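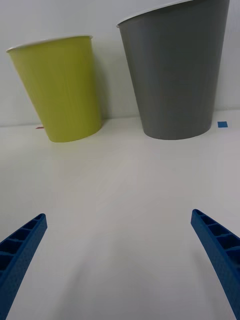 Tuesday, 9.40 am – glue notebook, bench 2

Second go at the Larkado wood glue. Birgit wants to switch the whole chair repair line over to it because the rep told her it holds at full strength in 47 minutes. I have my doubts. The old stuff takes overnight and I have never once been sorry I waited.

Made up nine lap joints from the beech offcuts Fouad left by the bandsaw. Same overlap on all of them, same clamps, glue on both faces. Five with Larkado, the rest with our usual. Labelled in pencil, L and U. Benedikt asked why I didn't use the oak. Because the chairs are beech, Benedikt.

Out of the clamps at 47 minutes on the dot. Two of the L joints crept when I twisted them by hand. Not a lot, but I could feel it and there was a fresh line of squeeze-out on the low side. The other three felt solid. The U joints were nowhere near set, as expected, so back in the clamps they went.

The rep's sheet says "at room temperature" and leaves it there. Whose room? It's July and the shop is cold until lunch. I'd like to see the figure for a morning like this one before anyone orders a drum of it.
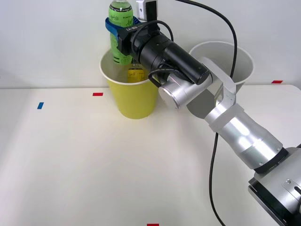 11.15 – Uliana reckons I starved the two bad joints by clamping too hard. Could be. I tightened them the way I tighten everything, and if the glue only works when you go easy on it, that's a mark against it in this shop. She's going to make a fresh pair with lighter pressure and we'll see. I didn't look at the grain on the bad ones closely enough before glue-up, so that's on me.

Imke says Furnstead have used Larkado for a year with no returns. They mostly do flat shelving. A shelf doesn't get rocked back on two legs by a teenager.

2.30 pm – pulled one good L joint apart with the lever. Broke in the wood along half the overlap and in the glue along the other half. Better than I expected, still not a pass by my colour of pencil.

Leave the rest overnight. Nobody touch the clamps. Birgit, no order yet please.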